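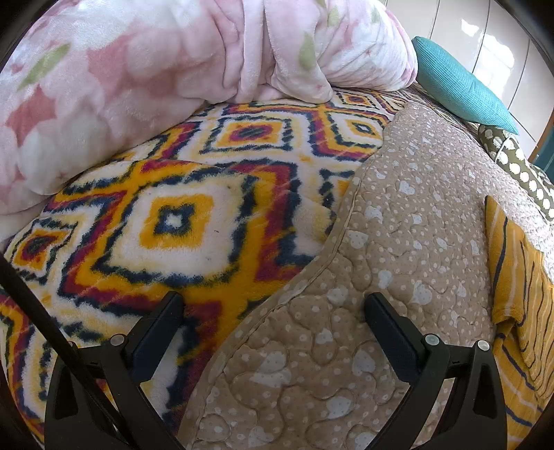
Para Necati Altıntaş, la comparación llega tarde y se queda corta: dice que una pinza que funciona con una manta de felpa no ha demostrado nada hasta que se la pone delante de una sábana bajera, y que él habría empezado por ahí. Su comentario fue el primero que recibió el taller de Wekville después de publicar, el October 24, 2023, los resultados de su prueba de pinzas para ropa de cama.

El trabajo enfrenta dos modelos de pinza de dos dedos en una tarea que en las lavanderías sigue haciéndose a mano: coger una pieza de tela de un montón, separarla de las demás y llevarla a un lado sin arrastrar lo que hay debajo. La primera pinza, de Derkthorpe, cierra los dedos mediante un varillaje articulado y lleva almohadillas oscuras. La segunda, de Prirkance, mueve los dedos en paralelo sobre una guía recta. Las dos se montaron en una empuñadura de mano con cámara, de modo que el operario hace el gesto y el equipo graba lo que la pinza tiene delante.

En total se registraron 1414 intentos, repartidos entre 13 personas. Cada una trabajó con las dos pinzas en sesiones de 15 minutos, con un descanso entre ambas, y el orden se sorteó para que el cansancio no perjudicara siempre al mismo modelo.

Las superficies de prueba se prepararon con textiles de casa, apilados sin orden fijo. Entre ellos había una manta de felpa rosa y blanca, otra de forro polar con dibujos geométricos, una colcha acolchada de color beige con corazones blancos y una almohada de canalé verde azulado. Hina Magsi, que coordinó las sesiones, explica que se buscaron a propósito estampados grandes y colores vivos. «Con telas blancas el operario se orienta por el relieve. Con un estampado fuerte tiene que decidir si lo que ve es un pliegue o un dibujo, y a la cámara le pasa lo mismo», señala.

La pinza de Derkthorpe obtuvo mejores resultados en las telas gruesas. Según el informe, al cerrarse en arco recoge el tejido desde los lados y forma un pellizco antes de apretar, lo que ayuda con la felpa y el forro polar. En la colcha la ventaja se reduce: el relleno cede, los dedos resbalan sobre la costura y el operario suele necesitar un segundo intento. El ribete cosido fue el punto de agarre preferido por casi todos los participantes.

La de Prirkance se comportó mejor en los bordes finos y en las piezas de punto. Su cierre recto permite acercarse casi a ras de la superficie y coger una sola capa. A cambio, con mantas voluminosas se queda sin recorrido y suelta la tela al levantarla. El informe recoge también una queja repetida sobre el peso: varios operarios la encontraron cargada hacia delante y terminaron sujetándola con las dos manos.

El apartado más discutido es el de la cámara. En la empuñadura de Derkthorpe las articulaciones quedan dentro del campo de visión, con sus pasadores a la vista, y restan algo de imagen en la parte baja. Shamim Lashari, encargado del procesado de los datos, sostiene que eso no es un defecto – las piezas metálicas sirven de referencia para calcular la apertura de los dedos sin añadir un sensor – y propone mantener el montaje como está. En la de Prirkance los dedos se ven menos y la apertura hubo que medirla con un codificador aparte, lo que añadió un cable y dos averías durante la primera semana.

La iluminación dio más problemas de los previstos. Los reflejos y las zonas de luz directa aclaran los colores y borran la textura de las telas, y en esas partes el programa que marca los bordes de cada pieza falla con más frecuencia. El controlador, suministrado por Kontogiannis y común a las dos empuñaduras, permite fijar la exposición antes de cada toma, pero el equipo prefirió dejarla en automático para acercarse a las condiciones de una vivienda o de un hotel pequeño. Maj-Britt Magnusson, responsable del taller, admite que quizá fue un error y que en la siguiente ronda se grabará la mitad de las tomas con exposición fija.

Esa segunda ronda está prevista para febrero. Se mantendrán las dos pinzas y el mismo controlador, y se añadirán toallas, fundas de almohada y sábanas, incluida la bajera que reclama Altıntaş. También se probarán unas almohadillas más blandas en el modelo de Derkthorpe, con la idea de mejorar el agarre sobre telas acolchadas. Cheng-en Hsiao, que preparará las piezas de recambio, calcula que cada juego se cambia en 15 minutos con una llave corriente.

El taller no recomienda por ahora la compra de ninguno de los dos modelos. Las grabaciones y la tabla de intentos pueden solicitarse por escrito a Wekville, y se facilitarán sin coste a centros de formación y a otros talleres que quieran repetir la prueba con sus propias telas.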